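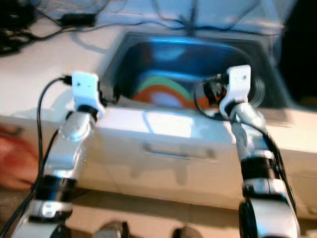
News > Robotics > Software

Gidora's two-arm planner learns to change its mind

Mistport software firm Gidora has released version 2 of Katutent, its planning package for two-arm robots, and the headline feature is that the robot may now reconsider.

Under the old version, a robot that decided to pick up a bowl was committed to that bowl. Katutent worked out a path for both arms, handed it to the controller, and took no further interest until the path was finished. If the bowl slid in the meantime, the arms went through the whole routine anyway, closing on nothing with great precision and carrying the nothing carefully to its destination. The log would then report a success.

The new release checks the camera against the plan every 45 milliseconds while the arms are moving. If the object has shifted, the planner bends the remaining part of the path toward where it thinks the object is now. If the object has shifted a lot, it stops and starts over, and writes "replan" in the log, a word Gidora's customers have been typing into support tickets for a long time.

"People assumed the old one was replanning and doing it badly," said Ruairi Lennox, who leads the planning team. "It wasn't replanning. It was just very sure."

The company has been using dishes in a sink as its main test, for the good reason that dishes in a sink are awful. They overlap, they tip when touched, and the one you want is under the one you don't. Gidora says it ran 3203 pickups on the release candidate before letting it out of the building. It has not said how many of those went well. Lennox described the figure as "in the notes," and the notes describe it as "improved."

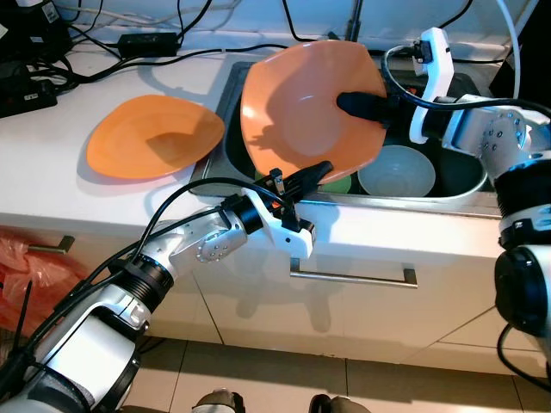
Much of the work in version 2 went into the handoff, the stretch of time when one arm has an object and the other would like to help. Katutent used to treat this as two separate jobs that happened to be close together, and collisions were handled by making one arm wait politely at a distance. Now both arms share a single plan and a single model of the thing being held. A bowl held upright over the sink, with one black finger pressed against the inside near the middle and the other gripper's fingertips reaching for the lower edge, is the sort of arrangement the old planner would have refused outright. The perception side has its own troubles with a pose like that. The bowl's shadow falls across its own interior, and a pale translucent one sitting in the sink below offers the camera very little to hold an opinion about.

Translucent dishes get their own section in the release notes, under "Known limitations." The segmenter can usually find the rim. What it does about the rest is called "shape completion" in the documentation and "guessing" by Lennox, who says the guess now carries a confidence score, so that the planner can approach a doubtful bowl slowly and a solid orange one at normal speed. Users can turn the caution down. The setting is called "trust_shape" and there is a paragraph in the manual asking you not to.

The other large change is to the configuration file. Version 1 shipped with 625 settings, many of them documented with the single word "tuning." The release moves most of those behind defaults, and a migration script reads an old file and reports which values were changed by the user and which were having any effect. Early testers say the second list is short, and that reading it is a humbling way to spend an afternoon.

One of those testers was Rimkutė, the systems integrator across the harbor, which ran the beta on its own two-arm setup. Its engineers asked for a way to see why a plan had been dropped, and the release includes a timeline viewer that plays back the planner's decisions beside the camera feed. It shows each path the planner considered, with the rejected ones in gray. On a bad grasp there is a great deal of gray.

Not everything made it in. Force limits are still set once per task, so a robot that grips a thick plate properly will grip a thin one with the same enthusiasm. Per-object limits are planned for November. Cables also remain the integrator's problem: the planner knows where the arms are but has no notion of the loops of wire running along them, and the manual suggests leaving some slack and setting the wrist limits by hand.

Existing users can upgrade through the usual package feed. Gidora recommends backing up the old configuration file first and running the first few plans at reduced speed, with somebody near the stop button who has been told that is their job.

Comments

gantry_gus
We had the phantom bowl thing for months. Arms would carry air to the rack and release it so gently. Kind of miss it already.

pmarsh
Does the migration script handle nested task files? Ours include other files that include the first one. Please don't ask how.

tworks_lab
@pmarsh it follows includes but gives up on loops. It prints the loop for you though, very large.

Odile
45 ms is fine for plates. I would want it quicker for anything that rolls. Has anyone tried it with cups?

gantry_gus
@Odile yes, tried cups. It says "replan" a lot.

nolid
Set trust_shape to max on a glass dish before reading the manual. I have now read the manual.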